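February, a little past eleven at night

I should be asleep, but I posted Nillura's character sheet this evening and I'm still buzzing, so I'm going to write it all down here while the tea lasts. It took me three weeks! I usually throw a character together in an hour (name, house, hair, some sad thing that happened at age six) and then fix the rest as I go along in the threads. This time I wanted to know her before I let her talk to anyone.

She's a Hufflepuff, which surprised even me. I had her down for Ravenclaw right up until I wrote the part where she stays behind in the greenhouse to finish somebody else's detention, and after that there was no arguing with her. She's stubborn and soft and she keeps a list of everyone who has ever been kind to her. Her mother's family is from Lagos and her father grew up on Hemano, the little island I made up two summers ago for a different game and never used properly, so now it finally gets a lighthouse and a ferry and an aunt who reads tea leaves badly.

The sheet came to more than 2,000 words, and the board asks for a minimum of 121 (I have no idea who picked that number, it was there when I joined). I did try to cut it. I took out the whole paragraph about her wand and then put it back ten minutes later, and I took out the bit about the scar on her chin and left that one out for good — everybody's character has a scar, and mine have had more than most.

The part I keep fretting over is Brutance. He's her owl, and he's supposed to be bad-tempered and funny, but when I read the sample post again after supper he sounded mean. I want him to be the sort of animal who bites you and then sits on your shoulder for the rest of the evening. I may rewrite his entrance tomorrow before the moderators get to it.

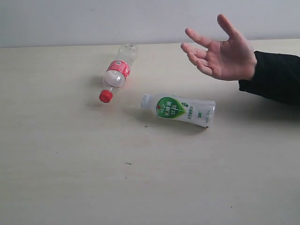
Then there's the question of who she'll be friends with. There are 10 open plots on the board right now and I've got my eye on the one with the missing prefect, though it moves fast and I'm slow on work nights. The last time I joined a fast one I missed two rounds and came back to find my poor boy had been locked in a broom cupboard with no way out but an apology. I laughed, but I also never quite caught up with him again, and I'd hate for that to happen to her.

So maybe the quieter one, the study group in the library. I could manage a reply every couple of days, and she'd like the company. I'll read through both threads again over breakfast and then ask whether there's still a chair free at the table.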